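Mon 21 July

Peripherals day. I've been putting this off since May and the drawer under the long bench finally stopped closing, so I pulled the whole thing out, carried it to the sink end and tipped it into two trays. Writing it up while I still remember what went where, and so that whoever goes looking for the old serial adapters doesn't think they've been stolen. They're in the gray bin now, second shelf, behind the label tape.

First, the mice. We own far too many mice! Some came with the Melcombe desktops, some came over from the upstairs room when it closed, and the rest just seem to have drifted in. What I wanted by the end of the day was a box of known good ones for the teaching bench, a bag of dead ones for parts, and nothing in between. The "probably fine" pile is how we ended up with that awful afternoon in May when three people in a row got a mouse that double-clicked by itself and each of them blamed the spreadsheet.

My routine, for anyone who wants to carry on with it:

Plug into the old Konell laptop (it has no touchpad worth mentioning, so you find out fast if the mouse doesn't work). Wait for the cursor. Draw slow circles on the plain mat, then fast ones. Left click 30 times in the counter window and see that the counter says 30. Same on the right. Scroll a long document to the bottom and back up. Then wiggle the cable right where it comes out of the shell, gently, while moving the cursor. That last one catches more than everything else put together. If the cursor freezes at any point in the wiggle, it goes straight in the parts bag, no second chances - I've been too soft about this before.

The counter window is only a little page I wrote for the purpose. It's on the shared drive under bench/clicks. It counts double presses that come too close together as well, and shows them in red. Somebody asked for a sound when that happens and I tried it and it drove me up the wall inside of ten minutes, so no sound.

Cleaning: a dry brush first around the wheel, then a cloth with a bit of isopropyl on it for the shell. Don't spray anything at the wheel. Cotton swabs leave fluff in there, I've gone back to the little brush from the Cârstea kit and it's much better. Printed logos do come off if you scrub with alcohol, which I learned on one of the beige ones and felt quite bad about, so go around the lettering or use plain water on that part. For the rubber-coated ones that have gone sticky I have no answer. I tried baking soda paste on one and got a sticky mouse with white seams. They can go to recycling as far as I'm concerned.

Cables. I keep changing my mind about this. I used to wind them around the mouse itself and tuck the plug under, and it looks tidy in the box, but it bends the cable hard at the exact place where it's weakest, and I'm now fairly sure we've killed several that way. From now on: leave a loose bit of slack coming off the front, then fold the rest into long loops and put a tie around them. A twist tie is fine. Please not rubber bands, they go to goo in that cupboard in summer and then you have goo on everything. And don't pull the tie tight, you only want it to hold.

If a mouse already has its cable bundled up nicely, there's no need to open the bundle all the way for the test. Slip the tie off, shake out enough to reach the laptop, do the test, fold it back on the same bends. Cables seem to remember how they were folded and it's a losing fight to teach them a new shape.

My favorite of the lot is the black one with the blue wheel. No reason really, I just like a mouse with one bit of color on it, and it's easy to say "grab the blue wheel one" across the room.
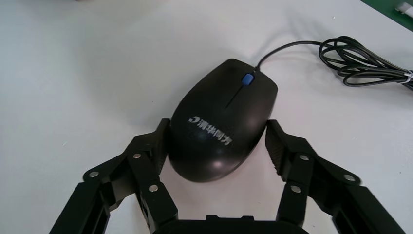 Black wired mouse, blue scroll wheel, cable looped and tied.

The lettering across the back looks like 清华同方 to me, so that's what I've put in the inventory. If I've got a character wrong, please fix it in the sheet, I was copying by eye and my eye isn't trained for it. In the "type" column I only wrote wired, black, blue wheel.

While I'm on the inventory - the column called "condition" had six different words in it for what I think was meant to be the same thing (ok, good, OK, fine, works, yes). I've changed them all to "good". The other allowed values are "parts" and "untested". If you feel the need to write "sort of", it's "parts".

Labels: I tried the thin white tape on the underside first, but it covers the sensor hole if you're careless, and on a couple of them it lifted where it crossed one of the slidey feet. Flag on the cable instead, near the plug end, folded over on itself. Number on one side, nothing on the other. The Gromley tape sticks better than the cheap stuff and you can still peel it off later without leaving a mess.

Keyboards I haven't started. I had a look at the top one on the stack, turned it over, gave it a tap, and put it back where it was. Another day! I'll want the vacuum with the narrow nozzle for that, and the nozzle isn't in the vacuum cupboard, so if you've seen it let me know. Same goes for the keycap puller, the wire one. The plastic one chews up the edges.

Things to buy or scrounge: twist ties (nearly out), a second plain mat because the one we've got has a curl in the corner, a proper shallow box with dividers so the mice don't all end up in one knot again. I looked at egg-crate foam for the box but I think cardboard dividers will do, there's a stack of flat ones by the back door I could cut down.

Drawer closes now. Adapters are in the gray bin, parts bag is hanging on the hook by the soldering station, and the good mice are on the teaching bench until I've made the box. Mat needs washing before the next round, I got isopropyl on it and it's left a ring.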